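Shared Data Forum > Manipulation > Collection practice
Topic: Acceptance rules for the simulated shelf set

p.sadeghi (moderator)
Posted Wednesday, 09:10
Colleagues are asked to comment on the proposed acceptance rules for the simulated shelf set before the September release. The Nestach group has submitted 455 episodes. Under the present wording, an episode is accepted only if the gripper approaches its target along the centre line between the fingers. Applied strictly, the rule leaves 300.

petro_stetsiuk
Posted Wednesday, 09:42
I support the rule as written. Off-centre approaches teach the policy to push goods along the shelf. We saw this on the Pireo set and had to retrain.

u.trummer
Posted Wednesday, 10:05
I must disagree. The Pireo episodes were recorded on an open table, and a shelf is a different matter. The operator has to correct late, and those corrections are what the learner lacks. If we discard every approach that begins to one side, the policy will never see how to recover.

petro_stetsiuk
Posted Wednesday, 10:20
Recovery episodes may be kept, but under a separate label. Mixing them with the clean ones was the error last time.

Siamak Sharifi
Posted Wednesday, 11:31
For reference, a wrist view from the disputed group. My reviewers were divided on it. 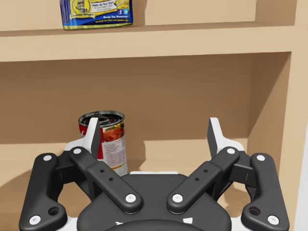 Wrist view, lower shelf: fingers open, can nearer the left finger.

Under rule 2 this would be refused. I would keep it. The fingers are wide open and there is still space on the right in which to correct.

petro_stetsiuk
Posted Wednesday, 11:48
The left fingertip already overlaps the can from this viewpoint. I would not call that a clean approach. One view does not settle the depth either – please check the recorded finger positions before it is passed.

u.trummer
Posted Wednesday, 12:02
Agreed on checking the positions. I still see no ground for refusal at this stage of the reach.

f.nikzad
Posted Wednesday, 13:15
May I ask whether the label would be set by the operator or by the reviewer? At Momer the operators set it, and they were generous to themselves.

p.sadeghi (moderator)
Posted Wednesday, 14:00
By the reviewer. I will redraft rule 2 so that off-centre approaches are held under their own label, pending a check of finger positions. Petro's objection will be recorded with the draft. Further comments should be posted in this topic.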